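Ring sorting, two arms or one?

flurk_mentor
Our student team has about 200 practice runs on the ring task. Black rings go in the red tray, orange in the clear container. The left arm does fine. The right one keeps grabbing two orange rings at once.

jakcombe77
Spread the rings out first.

flurk_mentor
Can't, the rules say they start in a pile.

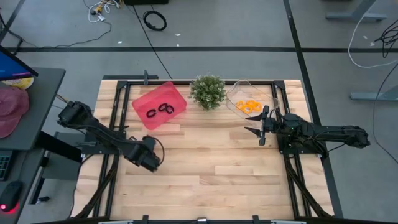
Halvorsen, May
Current table setup, with the right gripper down by the orange rings. Fingers are the stock pointed ones.

malley_k
I'd drop the left arm and run everything from the right. Less to tune.

sixten_s
Disagree. We tried one arm last year and it was slower. Try closing the fingers partway before you go in.

malley_k
Slower but it finished. Yours stalled in round 2.

sixten_s
That was a loose cable.

flurk_mentor
Keeping both arms for now. Will try the partway close tonight and post numbers.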